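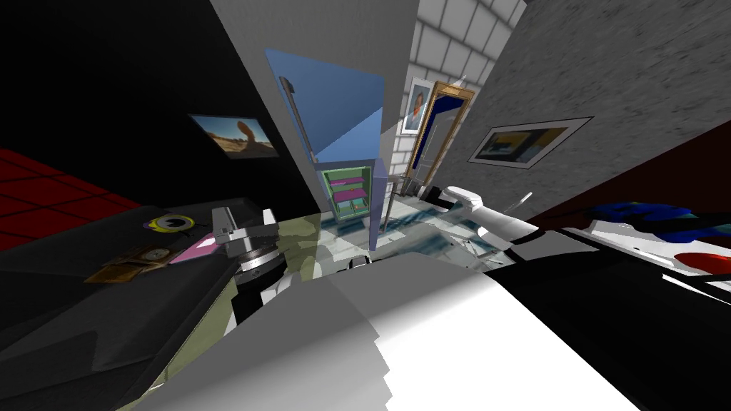

August 30, 2023

Madeo finish third record, vinyl first

The new Madeo album is done. Mixed, mastered, sent to the plant last night. It's called Talla, nine songs, 41 minutes, and it comes out on vinyl before it shows up anywhere else.

Sosa, the small label that put out the last one, is pressing 924 copies. Odd number, yes – that's what the budget bought after the sleeve went to heavier card. Each copy is hand numbered. 70 of them are on clear vinyl and go to people who backed the recording in May. The rest are black.

The band tracked everything in 5 days in Virkden, in the old grain hall by the river, playing together in one room with hardly any overdubs. Two songs are first takes. Strings were added later on three tracks, arranged by the band's own keyboard player, and there is a brass part on the closer that was written the same morning it was recorded.

Lyrics are in English this time apart from one song. Quieter record than the last, more piano, fewer guitars. The drums are mostly brushes. Fans of the loud stuff get "Salt Road" and the second half of "Ferry Hours" and thats about it.

The second album sold 4,000 copies over two years, mostly at shows, and the label says it won't be repressed until this one has paid for itself. A few are still on the merch table, no mail order.

Live dates: a release show in Virkden, with the full string section, then a short run of club gigs as a four-piece. Venues are confirmed but not all the tickets are up yet. The list goes on the Sosa site as they come in. Doors for the Virkden show are at seven, support to be announced.

Preorders open at noon tomorrow, two per person. Shipping outside the country is expensive right now, so check the rate before you pay – the label can't refund postage. Download code comes in the sleeve. Streaming will follow a month after the vinyl, and a CD is beeing talked about but not promised.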